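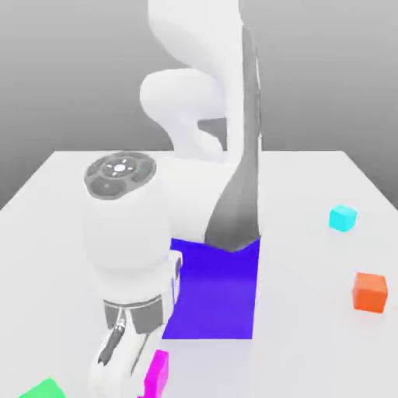 White arm, white table, gray background. Computer rendering.

WHICH WHITE? NOTES ON THE PAINTING OF THE FIDBY STAIRCASE
By Ebise Assefa

When I moved to Gadholm I believed that white was one color. In my first apartment the walls were white, the doors were white and the radiator was white, and I never compared them. Now I have spent a whole winter with white, and I can no longer enter a room without looking at the corners.

Many neighbors have asked me how the decision for the Fidby staircase was made, and why it took until March. I promised to write it down for the newsletter. I will try to be fair also to those who wanted yellow.

The old paint was a cream color with a shiny surface. It was easy to wash, and I think this was the reason it was chosen, long before any of us lived in the building. But it had become darker by the handrail and by the mailboxes, and each repair was done with another can. On the second landing you could see at least four different creams beside each other. Some residents liked this. Mrs. on the top floor told me it was like the rings in a tree. Most people at the spring meeting liked it less, and white won over yellow with nine votes more.

We thought the matter was finished then. I went to Patrício, the paint store behind the bus station, and asked for white for a staircase. The man at the counter put a fan of cards in front of me and went to help another customer. When he came back I had not chosen. He said that people normally need two visits. I needed five.

What I learned there I will repeat in my own words, so please excuse me if a painter would say it differently. A white paint is almost never only white. There is a small amount of another color in it, and you do not notice this color until the paint is on a large wall or until it stands next to a different white. A little black makes it calm and a bit gray. A little yellow or red makes it warm. A little blue makes it look very clean in the morning and rather sad at four in the afternoon. The card in your hand cannot show you this. The card is small, and it is surrounded by the other cards.

So we made test boards. I recommend this to everybody who plans to paint at home. Do not paint the test directly on the wall, as the old color will shine into your eyes from all sides and you will judge the old color together with the new one. Take a piece of stiff cardboard, as large as you can carry, paint it twice to the edge, and let it dry until the next day. Then hold it upright in the place where you want it. Hold it also beside the floor. Our floor is a reddish stone, and it sends its color up on the wall much higher than I had expected. One of the whites that I liked most in the store became pink on the ground floor. It was a nice pink, but we had not voted for pink.

We looked at the boards on a Sunday, first at breakfast time and then again after dark with the lamps on. I ask you to remember the lamps. The bulbs on the lower floors are of a warmer kind than those above, and the same board was two different boards on the two levels. For a while we discussed the bulbs more than the paint. In the end it was agreed to use the warm kind on all floors, and this was cheaper than any other improvement in the whole project.

The second question was the shine. I had not known how much of the character of a white surface comes from its shine. A matte wall takes the light and spreads it, and you see a soft change from bright to less bright. A glossy wall gives you back the lamp itself, and also each bump in the plaster. On a smooth and round thing, such as a teapot, gloss is beautiful, and the bright spots help the eye to understand the shape. On our walls, which were repaired many times by many hands, gloss shows everything. But a fully matte paint keeps the marks of bicycles and fingers, and you cannot wash it many times. We have therefore taken a matte one for the ceilings and the upper walls, and a low-sheen one up to the height of the handrail. There is no painted line between them. If you stand by the front door and look along the wall you can find the border. From other places I cannot find it myself.

The white we have chosen is called Drarkaleo. I do not know what the name means, and Patrício did not know it either. It has a small amount of gray in it and a very small amount of yellow. In the shade it becomes a light gray, and where the window is, it looks like ordinary paper. We bought 60 liters, primer not included.

Now to the money, which several people have asked about in the laundry room. The offer for paint and work was 3,140. The final bill was 3,389. The difference is the plaster behind the mailboxes, which came off together with the old paint and had to be filled and sanded before the painter could continue. Both papers are in the blue binder in the meeting room, and you may read them when you like.

A few practical matters. There is one closed can of each sheen in the basement, on the shelf to the left of the meters. They are for repairs of the staircase, so please do not use them for balconies. If you see a mark on the lower wall, try first a soft cloth with lukewarm water and one drop of dish soap, and do not rub in circles. On the upper wall please do not rub at all, but write to me, and I will come with a small brush. The sponges which are sold as erasers take away the mark and also the surface, and afterwards there is a shiny spot that remains.

The apartment doors on the staircase side are still the old cream. Against the new wall they look much more yellow than before, although nothing was done to them. I have received two letters about it. The doors will be discussed at the next meeting, and the test boards will be on the table by the entrance of the meeting room. You are welcome to carry them up and hold them beside your own door before you vote. Please bring them back the same evening.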